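Parkeck 분류 작업 소프트웨어, 8월 경과 보고
수신: Nuanchan Kongkaew
작성: Gyula Lengyel

결론부터 적으면 인식 쪽은 계획대로 갔고 파지 계획 쪽은 그렇지 못합니다. 지난 보고서에 쓴 "안정화 단계"라는 표현은 철회합니다.

이번 달 기록한 시도는 561회입니다. Tundell 플래너로 바꾼 뒤 성공률이 80%까지 올랐다고 화요일 회의에서 말씀드렸는데, 이 수치는 그대로 인용하지 않으셨으면 합니다. 재시도 끝에 성공한 건도 성공으로 집계되어 있고, 물체 배치도 몇 가지 패턴에 치우쳐 있습니다. 첫 시도만 따로 세는 스크립트는 아직 검증 중입니다.

Prikby 쪽에서 제안한 학습 기반 자세 추정기도 붙여 보았습니다. 데모 영상만큼의 차이는 저희 로그에서 확인되지 않았습니다. 투명하거나 반사가 있는 물체에서는 깊이값이 비고, 추정기는 그 빈 곳을 그럴듯하게 채웁니다. 신뢰도 점수도 같이 높게 나와서 걸러낼 방법이 없습니다.

포장용 테이프 롤은 가운데 구멍에 손가락을 넣어 잡는 방식을 기본값으로 두었습니다. 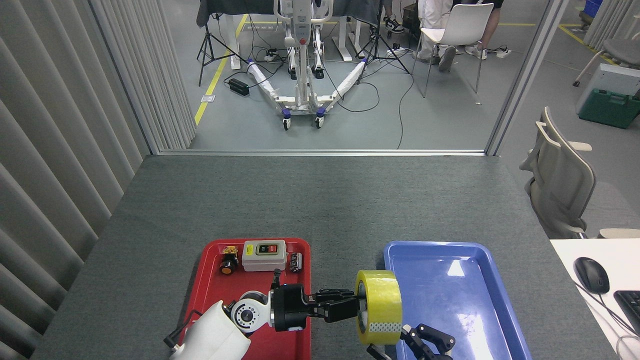
양팔 충돌 검사는 주기를 10ms로 줄였지만 한쪽 팔이 트레이 안에 있을 때 경로가 지나치게 돌아가는 문제는 남아 있습니다. 원인 후보는 3가지이고 어느 것도 재현 조건을 못 잡았습니다. Babalola 시뮬레이터에서는 아예 나타나지 않습니다.

다음 달에는 새 기능을 넣지 않고 집계 방식부터 고치겠습니다. 추정기 라이선스 연장은 그 결과를 보고 판단해 주십시오.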